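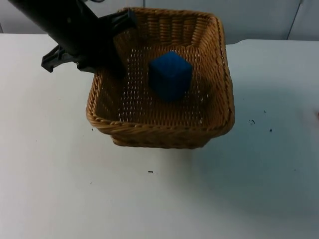 Page last changed: 16th February, by Bushra Bugti

Cleaning a woven basket without wrecking it

Quick one. People keep asking how I do the small ones, the square sort with a braided rim, so writing it down once. Works for any tight over-under weave. Not for painted baskets, the colour lifts.

You need: soft brush (old pastry brush is fine), dry cloth, second cloth you don't mind getting grubby, bowl of lukewarm water, a drop of washing-up liquid. Hoover with the brush end if you've got one.

Step 1. Empty it
Everything out, even if it's only one blue cube rolling about in the bottom. Tip upside down over newspaper, tap the base. Crumbs come out of the gaps in the floor as well as over the top.

Step 2. Dry brush
Inside first. Go with the upright stakes on the walls, top to bottom, then across the floor. Push the bristles into the little gaps. Rim last, follow the twist of the braid round. Takes me 7 minutes for a small basket, a big log one is more like an afternoon.

Hold it up to the window when you're done. Light through the floor = clean. Dark spots, go again.

Step 3. Damp wipe
Wring the cloth out hard. Harder than that. Cane hates a soaking and flat strips will curl at the ends. One wall at a time, wipe, then straight over with the dry cloth.

Sticky patch on the rim: tiny bit of soap, old toothbrush, wipe off with plain water.

Step 4. Push it back into shape
While it's still a bit damp. If one corner bulges, cup it from outside and press in with your thumb from the other side, gently. Hold for a slow count of 80. Boring but it does work. Ehsan Bukhari uses pegs and string, I've never had the patience.

Step 5. Clear and wipe the table
Dust goes everywhere so do this befor the basket goes back down. Plain pale top, damp cloth, far edge towards you. Any cut-outs along the back edge want a corner of the cloth poked in, grit sits there. Dry it off. Look along it sideways for smears. 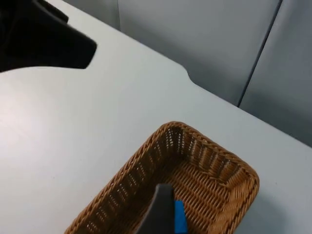
Step 6. Leave it to dry
Upside down, overnight, somewhere airy. Not on a radiator, I split one in January that way. Put it the right way up in the morning and feel the underside. If its cool to the touch give it another few hours.

Loose ends: snip flush with nail scissors, don't pull.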